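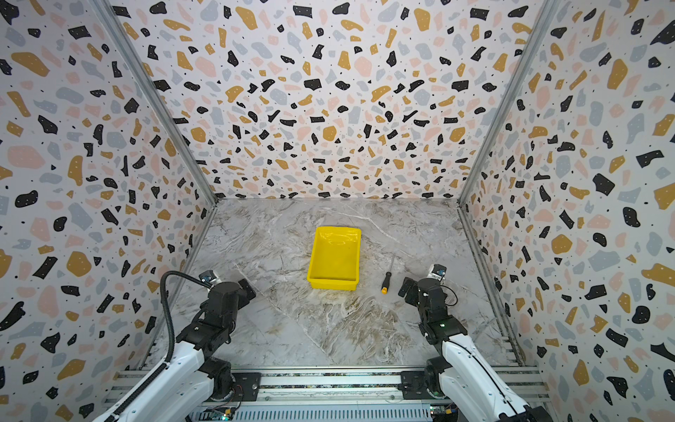

Terrazzo is back, and this time it would like to be on your shower curtain

I grew up with terrazzo underfoot in a school hallway in Rirnitz, where it was the color of weak tea and smelled of floor polish. It had been poured long before any of us arrived and it was plainly going to outlast the lot of us. I never once heard it called charming. It was a floor you could hose down after a stomach bug had made its way through the second grade.

So I have been watching its comeback with the mild alarm of someone whose old gym teacher has turned up on a fashion runway. First came the coffee mugs. Then phone cases, wrapping paper, bath mats, and a set of bed sheets I saw in the window at Salcedo with a price tag of $216. For that money I would expect actual chips of stone in them, though I can see how this might affect sales.

The real stuff is simple enough to explain. You take bits of marble or other stone, often what's left over from fancier jobs, set them in cement or resin, wait, and then grind the top flat until it shines. It started as a thrifty way to use up scraps. Now there is a paint color at Gruvix named after the scraps, and a quart of it costs more than my first bicycle.

What we mostly have today is the printed kind, the pattern without the weight. I'm not a snob about this. I rented for 22 years and I know what it is to stand in a kitchen with brown cabinets and think, well, there must be something that peels and sticks. Printed terrazzo is cheerful, it hides crumbs, and it comes in mustard, pink and that grayish blue that every shop has agreed to call something different. The flecks also forgive a crooked seam, as anyone who has tried to line up stripes behind a stove will appreciate.

It does have its hazards. The pattern repeats, and once you have found the repeat you can't lose it again. Mine (in the downstairs bathroom, put up last November in a burst of confidence) has a black fleck shaped like a boot. There are 9 boots between the sink and the door. I know because I have sat there. Guests come out saying how fresh it looks and I nod and think about the boots.

The other trouble is restraint, of which I have little. Terrazzo on one wall is a decision. Terrazzo on three walls with a marble pattern on the floor is a conversation between people who are all talking at once, and I say this as someone who priced out exactly that for the laundry room. I still might do it. The laundry room has very few other joys.

If you're tempted, a few things I learned the slow way. Order one more roll than the calculator tells you, and check that the batch numbers match before you open any of them. Wash the wall, let it dry overnight, and don't start at 10 p.m. Small flecks suit small rooms, whatever the person behind the counter says. And hold a sample up in the evening with the lamps on, when off-white has a way of turning into custard.

Those who want the genuine article can still see a good stretch of it in the entrance to the old Trimolen building, where the floor runs from the front doors to the elevators with hardly a crack. It's green and cream with a brass strip down the middle. The lobby is open until 6 p.m., and the guard doesn't mind if you look down the whole time. He says most people do, but they're generally looking at their phones.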